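Lakon Robotics Club, April meeting minutes
Taken by me, Fiorella Sorrentino (I lost the draw again)
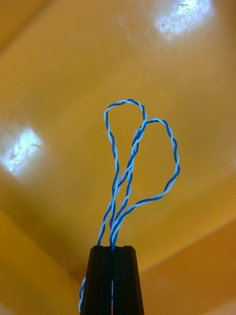 1. Who came

Rosalba Colombo in the chair, Mirko Ruggiero, Ettore Bassi, Ettore Donati and me. We have two Ettores, so from here on it's Bassi and Donati. Started at 4:10 because the lab door was locked and Mirko had to go find a key.

2. Last month's minutes

Approved. Donati wants it on record that he did return the torque screwdriver. It was in the Negri drawer. Fine, it's on record!

3. Wire sorting project

This took up most of the meeting. The task for the Bremomel round is still the same: pick twisted pairs out of the yellow bin, one at a time, and drop them in the tray. Bassi ran the arm all last week and has 153 attempts logged. He says the blue and white pair is the one he likes best for practice, as it shows up so nicely against the yellow. The trouble is the loops. When the fingers close on a bundle of strands you get a good firm hold, but then the loops stick up and the arm has no idea how tall the thing it's carrying is. It logged 44 drops, mostly at the rim of the bin by Bassi's account.

Mirko thinks we should lift higher before moving sideways. Rosalba thinks we should grab nearer one end so there's less wire flopping around. We went back and forth on this for ages (I stopped writing for a bit, sorry) and decided to try Mirko's way first, it's one line of code.

Glare is still a pain too. The wrist camera gets bright white spots off the yellow, and Donati's program sometimes thinks a spot is the white strand. He's going to try turning the lamp toward the wall. I suggested a matte liner and everybody liked it until we remembered the rules say we can't change the bin. I'll email the organizers and ask whether a liner counts.

4. Fingertips

Bassi would like grooved rubber pads for the fingers. Mirko would not, he says thin wire will catch in them. No vote. Bassi can print one set and we'll look at it next time.

5. Senov workshop

We have 4 places. Rosalba, Donati and I are going, so there's one left. Bassi has a dentist appointment and Mirko is "checking." Mirko, please check soon, I have to send in the names!

6. To do

Mirko: lift height change, and tell me about the workshop
Donati: lamp, then rerun the glare test
Bassi: print the pads, copy the log to the shared folder
Me: email about the liner, send workshop names
Rosalba: book the lab for next month, get our own key if they'll let us

7. Any other business

Donati asked if we can have snacks. Yes, away from the bench.

Finished at 5:35.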